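WORKSHOP NOTEBOOK – DEMONSTRATION TABLE, BREAKFAST SETTING
Greron building, ground floor workshop
September, morning entry, opened 8:40

Purpose of entry. To record the arrangement of the breakfast table, the backdrop and lettering behind it, and the points to be settled before the table is used again. The previous entry covered the lunch setting and is not repeated.

1. Table

The light wooden table has been kept. The gray folding table from the Palacios store was tried first and rejected on account of a slope toward one corner. It has been returned to the store and labeled. The wooden table was cleaned with a damp cloth and left for an hour before anything was placed on it. One leg required a felt pad. The pad is thin and will need to be replaced before long.

Colleagues are reminded that the tabletop marks easily. Hot items are to be set down on a mat. Tape is not to be used on the surface, including paper tape, as the residue from the last occasion took most of an afternoon to remove.

2. Backdrop

Black fabric, hung from above and allowed to come down at the side toward the table. The cloth was stored folded and shows it. Steaming was considered and put off until the lettering comes down, as the letters are pinned directly to the cloth and the pins pull when it is handled. In future the cloth is to be rolled on the long cardboard tube behind the door.

The cloth absorbs a good deal of light. With only the ceiling lamps on, small dark items at the back of the table are difficult to pick out. Lids are the worst case. A second lamp was requested from Netis and has been on order since the last entry. Until it arrives, the blinds are to be kept fully open in the morning hours.

3. Lettering

The letters read "Fast UMI", in two rows, with "Fast" above and "UMI" below. Colors are orange, pale blue, pink and peach, and each letter carries a thin border so that it separates from the black. The first word has a capital F and the rest in lowercase. The second word is all capitals.

Remarks on the lettering, for whoever cuts the next set:

Pale blue holds up well against the black, better than was expected from the paper samples.
The borders should be kept. An unbordered trial letter was cut and looked ragged once pinned.
Two pins per letter are insufficient for the larger ones. Use 4, one toward each corner, and push them in at a slant.
The I in the second row does not stand straight. To be repinned.
Spare card is in the flat drawer, sorted by color. The orange is nearly used up.

4. Items on the table

The setting is intended to suggest an ordinary breakfast with a small number of appliances and dishes, so that each has clear space around it. Current contents, in no particular order:

Toaster, cream, with toast in the slot.
Electric appliance with curved lid and dark handle, silver-white. The inventory has it under "presses and irons," and that heading should stand until the manual is found.
White rectangular tray with separate compartments, holding a green food item and a brown food item.
White round plate with a brown piece of food.
Small round lid, black.
White tube with green lettering.

The toaster draws the most comment from visitors and should stay. Its crumb tray is to be emptied at the end of each day. Crumbs were found under the tabletop edge on the last inspection, and the building office has asked all workshops to be strict on this matter.

The tube remains a point of disagreement. One view is that it belongs to a bathroom setting and confuses the table. The other is that real tables collect such things and that a setting without a stray object looks like a shop display. It has been left on for the present. A decision is wanted before the inventory is reprinted.

The round lid has no agreed resting place. It is easily lost against the black cloth when set far back. Moving it forward by the width of a hand would be sufficient.

5. Power

The supply to the table is a single extension lead, rated at 3,000 watts, with 3 sockets. The toaster is marked 700 watts and presents no difficulty. The rating of the appliance with the curved lid could not be read from its plate, the print having worn away. It is therefore not to be switched on at the same time as the toaster until it has been metered.

The lead is to be run behind the table and down the rear leg. It should not cross the floor at the front, where people stand. When the table is not attended, the lead is to be unplugged at the wall, and switching off at the appliance does not satisfy this requirement.

6. Food items

Real bread is used for the toaster. It lasts one day on the table and is then discarded – it is not to be eaten, whatever its condition. Bread for this purpose is kept in the Wurnirent bag on the lower shelf, apart from the staff bread. Two complaints have been received regarding the mixing of the two, and the shelf has now been labeled on both sides.

Tray and plate are to be washed by hand at the end of the day. The dishwasher in the kitchen leaves a film on white ware that shows plainly against the black cloth.

7. Resetting

After each session the table should be returned to the agreed arrangement. The present method relies on memory and has produced small differences from one day to the next. A paper plan is proposed, drawn at full size, to be laid on the table, used for placing the items and then lifted away. Chalk marks were tried and were rubbed off by sleeves within the morning. Small dots of removable putty on the underside of the tray and plate worked better but left the plate rocking slightly.

Time taken to reset, working alone and without hurry, was well under ten minutes. Most of that went on the toaster lead, which twists.

8. Outstanding

Felt pad for table leg.
Repin the I.
Second lamp, Netis order, to be chased.
Meter the appliance with the curved lid.
Decision on the tube.
Orange card, two sheets.
Full-size paper plan, first draft by the end of the month.
Steam the cloth when the letters are down.

Entry closed 11:15. Table left set, lead unplugged.
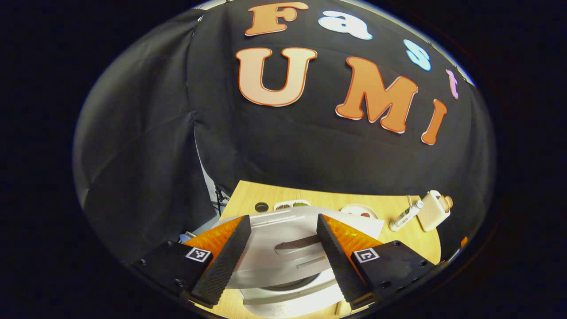 Should the letters be taken down before the black cloth is steamed?
The letters and all pins should come off first and be laid flat in the card drawer, in reading order. The cloth may then be steamed while hanging, working from the top, and left for an hour before the letters are pinned again.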